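Our group wanted to find out how a small production company gets a short film paid for, and I'm glad we picked it, although it took us a good deal longer than we'd promised our tutor (sorry again!). We followed one company, Hulance, from January until the end of the summer term, while it was putting together the money for a 20-minute drama called *Kasine*.

## What we set out to learn

We had all imagined that a producer writes one big application and then waits. Hulance had five separate sources on the go at once, and each wanted the budget laid out in its own way, so a great many evenings went on moving the same figures from one form to another.

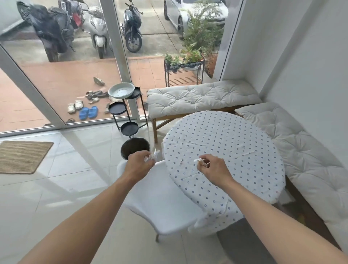

*Both hands at work over the spotted tablecloth.*

The smallest award was £500 from the Lui Fund, and it was also the quickest to arrive. It paid for the script to be read by somebody outside the company, and the later applications leaned on that report quite heavily.
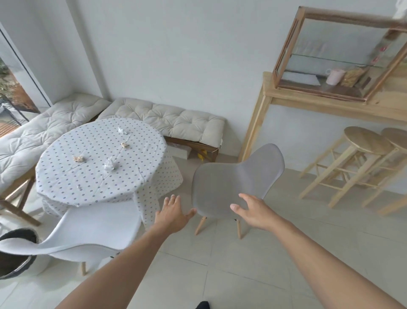
**Section 2: Budget and insurance**

Insurance was the part we understood least at the start. The first quote came to £1694, far more than the company had allowed for, and it took two rounds of emails to bring the cover into line with a four-day shoot. We'd have liked to compare several quotes side by side, but we were only shown the one.

Catering and travel were easier to follow, and we made a simple spreadsheet of both, which is in the appendix along with our interview questions. 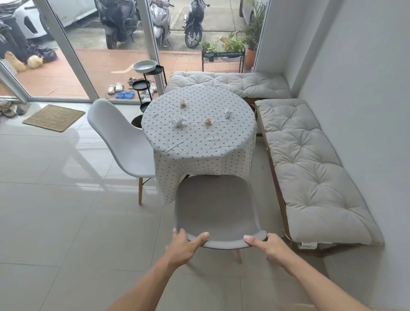
## Showing our findings

We presented the work at the Flekotau student film day on 8 September 2022, to some 20 people, and had a lovely long discussion afterwards about whether crews on short films ought to be paid a full daily rate. We hadn't covered wages properly, and next year's group may like to begin there.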